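What People Pour: Bitters and Dry Drinks in One Neighbourhood
Third-year project report, food studies stream

So my project started with a pretty simple gripe. I don't drink much, and every time I go out with friends in Wallow I end up with a lemonade in a pint glass. I wanted to know how the local venues decide what goes on the alcohol-free part of the menu, what they charge for it, and whether anyone is ordering it. My supervisor said that was three projects. I did most of two of them.

I picked the strip between the station and the Toledo, the old picture theatre that's now a function room, and collected every drinks menu I could get my hands on through May. That gave me 224 drinks to type into a spreadsheet, and 94 of those had no alcohol in them (soft drinks and juices included, more on that below). Then I ran a paper survey, got 694 back, and learned that people will write all sorts of things in a box marked "other".

Measures turned out to be the fiddly bit. A menu will happily tell you there's ginger and cold tea in something but hardly ever how much of each, so comparing prices by volume was a mess. I ended up asking at the counter, and most bar staff were lovely about it.
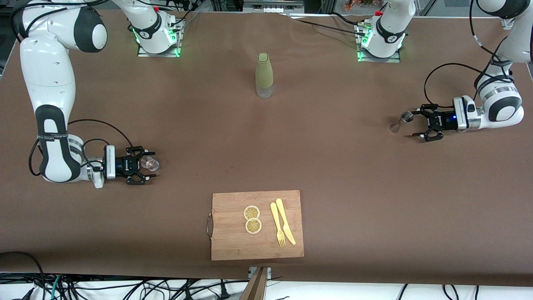
Why do alcohol-free cocktails cost nearly as much as the regular ones?
Mostly labour and glassware. The staff I spoke to said a mixed drink takes the same few minutes whether there's gin in it or not, and the fancy non-alcoholic spirits aren't cheap to buy in either.

I'll admit I went in thinking it was a rip-off, and I've softened a bit. If somebody is squeezing limes to order, I can see where the money goes. Where I still get cranky is the juice-and-soda drinks with a cocktail name and a cocktail price. I coded those separately as "dressed-up soft drinks" and my colour for them in the charts is a fairly judgemental orange.

The flavour results were the fun part! I'd guessed sweet would win by a mile, but bitter and sour drinks did really well with the older half of my survey. The Tekine, a house drink at one of the smaller bars (grapefruit, cold black tea, a bit of salt), got named more than any other. I tried making it at home for my flatmates and got the salt very wrong. Even half a teaspoon is way too much in a jug, in case you're tempted.

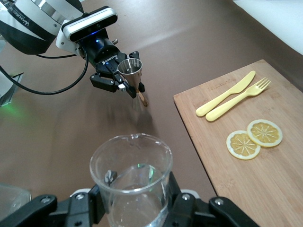
One reader of my draft wrote in the margin that I was being too easy on the venues, and that if they can measure a nip of whisky to the millilitre they can print a serving size for a mocktail as well. Fair point, and I've added it to the recommendations.

A few problems with my method. The survey went out mainly at the Pruter, a café that shuts at four, so I've got heaps of daytime people and not enough of the late crowd. I printed 700 forms, and the leftovers are now shopping lists. I also changed the wording of the price question partway through, so I've left those answers out of the charts and put them in the appendix instead.

If I had another semester I'd go back at night and ask people what they ordered and what they'd wanted to order, as two separate questions. I'd also like to look at the menus from a few years back, if any of the venues kept them. One place has a drawer full and said I could come and dig through it once their renovations are finished.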